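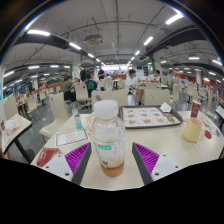 The last inch of a bottled drink is the least understood thing in the catering trade. People will queue for a drink, pay too much for it, carry it to a table with both hands occupied, and then leave precisely enough in the bottom to make the bottle impossible to recycle and pointless to keep. The bottle with the wide white cap is a classic of its kind: a shallow pool of amber-brown, a great deal of clear plastic, and the lid screwed back on as if somebody might want it later. I have been looking at tables like this one for most of a year, and I can report that the lid nearly always goes back on. It is the nearest thing we have to manners.

I should explain how a grown adult comes to spend a year looking at other people's lunch. It began last December in the food hall at Urkholm, a shopping centre of the sort that has its own bus stop and its own weather. I had bought a coffee and a sandwich and was looking for somewhere to put them down. There were plenty of seats. What there was not, anywhere, was a surface. Every table held the remains of a meal and the meal's extensive paperwork. I ended up eating off my knee next to a potted fig, and while I ate I watched the tables.

The thing that struck me was how little of the mess was food. The British diner, whatever else may be said of us, eats what is put in front of us. We had eaten the chips and the buns. We had eaten the garnish, in some cases possibly by mistake. What we had left was wrapping: lids, sachets, cups, bags that other bags had come in, and the paper placemat, that strange document which lies on the tray and shows you pictures of all the things you did not order.

I have grown fond of the placemat. It is printed in full colour, it is looked at for perhaps four seconds, and then a tray of fried things is set down on it and it spends its working life soaking up salt. Somebody designed it. Somebody chose which burger went in the top row and argued for it in a meeting. A woman who used to buy them for a chain of chicken shops told me that they were ordered by the pallet and that the only complaint she ever received was from a man who had tried to use one as a voucher.

The tray itself is another matter, because the tray is where the whole moral question of eating out gets settled. Do you take it back?

There are two schools. The first holds that you have been served, in a loose sense of the word, and that clearing up is included in the price. Followers of this school will often tell you that they are protecting somebody's job. The second school holds that leaving your tray is what is wrong with the country. Followers of the second school carry their tray to the bin at chest height, slowly, so that the first school can see it going past.

In practice most of us belong to a third group, which tidies without clearing. We ball up the napkin. We put the small rubbish inside the bigger rubbish. We nudge the cup away from the edge. Then we stand up and walk off, and leave behind a table which is every bit as full as before but looks as though it has been apologised to. I have done this myself for decades. I had always thought of it as helping.

It does not help. I know this because in the spring I asked the company that runs the tables at Urkholm, a contract cleaning firm called Filance, whether I could work a lunchtime shift, and to my alarm they agreed. I was given a tabard, a spray bottle and a trolley with one wheel that wished to be elsewhere. I was also given a patch, which was 36 tables between the noodle counter and the lifts.

My first lesson was that stuffed cups are the enemy. The diner who pushes a napkin, a sauce pot and a stirrer into an empty paper cup believes that he has made one item out of four. He has, but it is now an item that belongs in no bin at all, and somebody has to fish the stirrer out again with two fingers. A flat, honest spread of rubbish can be sorted in one pass. I was shown how: liquids first, into the bucket, then plastic, then cups, then paper off the tray and everything else in after it. Done well it takes 11 seconds. I never once did it well.

My second lesson was about mugs. A proper mug, the washable kind with a handle, is a nuisance in a food hall, for it has to be got back to wherever it came from. Yet people treat them far better than paper. They stack them. They turn the handles inwards. I saw a man in a suit carry one all the way across the hall to the right counter and then drop his crisp packet on the floor on the way back. We appear to have been raised to respect crockery and nothing else.

The third lesson was that everybody leaves the last inch. Lattes, smoothies, iced tea, water that had cost more than petrol. By two o'clock my bucket was a colour I will not try to describe and so heavy that it took both hands to tip. I asked one of the regular cleaners why people did it, and she gave the matter proper thought. She said that finishing a drink meant you had to go, and an unfinished one meant you were still sitting there.

I have turned this over a good deal. I think she was right. A drink on a café table works like a towel on a sun lounger. As long as something is left in it you are a customer, with rights, and the chair is yours. The inch is rent. When we do get up to leave it is in a hurry, with a phone ringing or a child going missing, and the rent is left unpaid on the table with its lid on.

There have been attempts to reform us. Urkholm tried signs, first polite and then less so. It tried a set of bins with differently shaped holes, made by a firm called Mirora, which were meant to tell us by instinct what went where. The round hole was for bottles and the slot was for paper. On the afternoon I spent beside them, most people stopped, read all the labels with great care, looked hunted, and put the entire contents of the tray through whichever hole was biggest. One woman tried to post the tray.

The most promising scheme I came across was at a much smaller place, a canteen called Millet that feeds the offices behind the station. It seats far fewer people than Urkholm, though it still gets through 400 lunches on a busy day, and it has no bins on the floor at all. There is a hatch. You take your tray to the hatch, a person on the other side says thank you, and you go back to work. When I visited, not a table had been left. I asked the manager how she had trained them. She said that she hadn't done anything, only that it was hard to walk out with somebody looking at you.

I went back to Urkholm in September 2024 and bought another coffee. The fig had been replaced by a larger fig. The table I chose had a tray on it, and since I still knew the order, I did it: liquid, plastic, cup, paper, the rest. It took me the better part of a minute, and a couple at the next table lifted their own tray a little way towards me, hopefully, in case I was doing theirs.

I did theirs. Then I sat down and drank my coffee, and when I got home I realised that I had left an inch of it on the table.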